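Jokik

Jokik is a chewy toasted-milk candy from the hill town of Dresa, made from whole milk, dark sugar, barley flour and a generous pinch of salt. It is cut into long fingers, rolled in more toasted barley and eaten with strong tea, usually late in the day. The flavor sits somewhere between caramel and the crust of a well-baked loaf, and it is one of the most rewarding sweets a home cook can learn (the smell of the barley alone is worth the trouble!). Jokik is sold in paper twists by weight, and a standard twist holds 300 grams.

Name

The word comes from a Dresa verb meaning "to pull at with the teeth," which describes the eating of it very well. In the lower valley, near the village of Gape, the same candy is called "bread sugar." Packets sold outside the region nearly always carry the Dresa name, though older shop signs in Gape still use the local one.

History

Jokik started as a way to use up evening milk. Dairies in Dresa collected only in the morning, so families with a cow or two boiled down the second milking with sugar and whatever flour was in the bin. Barley was the common grain, and toasting it kept the candy from tasting raw. The earliest written recipe appears in a household notebook kept at the Ledaris bakery, where it fills a page between a cure for hoarse throats and a list of oven repairs. That version has no salt at all.

Salt came in once the bakery began selling the candy to people coming off late shifts at the brickworks, who wanted something filling as well as sweet. The salted kind won out completely, and it is wonderful: the salt wakes up the barley and stops the sugar from taking over. Ledaris still makes Jokik every weekday in November, which is the traditional start of the season, and sells out of the end pieces first.
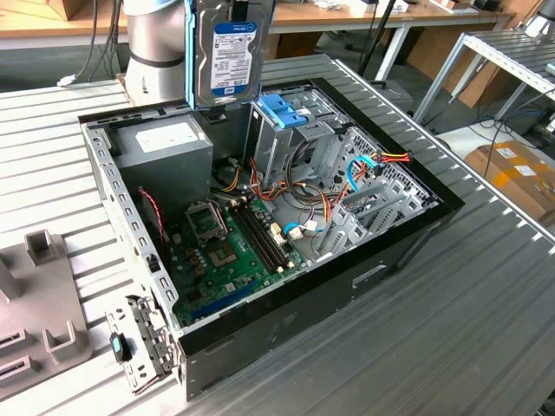 Ingredients

A household batch calls for 800 grams of dark sugar, 2 liters of whole milk, a cup of barley flour, a spoonful of butter and coarse salt. Skim milk makes a brittle, chalky candy and is avoided. Some cooks in Gape add a strip of dried orange peel to the pot and lift it out before the flour goes in, a lovely touch that gives the finished candy a faint bitterness.

Preparation

The barley flour is toasted first in a dry pan, stirred the whole time, until it turns the color of a hazelnut shell. Milk and sugar are then simmered together in a wide pot for a good part of the afternoon. The flour is sifted in a little at a time once the mixture coats the spoon. Butter and salt go in at the very end, off the heat, and the candy is beaten hard until it loses its shine.

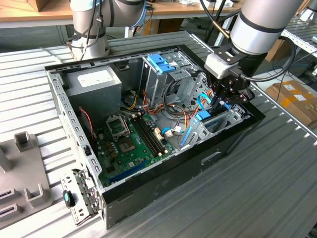
Cooling decides the texture of Jokik more than any other stage. Left in the pot, the candy goes grainy within minutes, so it is turned out onto buttered paper and pressed into a slab two fingers thick. Dresa cooks like a ridged surface under the paper, and those long parallel grooves on the gray metal worktable, running beneath the black computer case, are very close to the pattern they look for. The ridges print themselves on the bottom of the slab and become the cutting lines for the fingers. A flat marble board works too, but the pieces have to be measured by eye and the underside comes out smooth, so the barley coating doesn't cling nearly as well.

Varieties

Black Jokik uses molasses in place of part of the sugar and is softer, almost sticky. White Jokik, made with pale sugar and lightly toasted flour, is a wedding sweet and is cut into diamonds. Gape Jokik contains the orange peel described above and is rolled in crushed walnuts as well as barley. There is also a crumbly version, really just an overcooked batch broken up with a spoon, that is superb over warm porridge.

Serving and storage

The candy keeps for weeks in a tin lined with paper. It hardens in the refrigerator and should be left out for an hour before eating. In Dresa a finger of Jokik is often held against the inside of the teacup until the end softens, then bitten off and dipped again.

See also

Barley sweets
Boiled-milk candies
Ledaris bakery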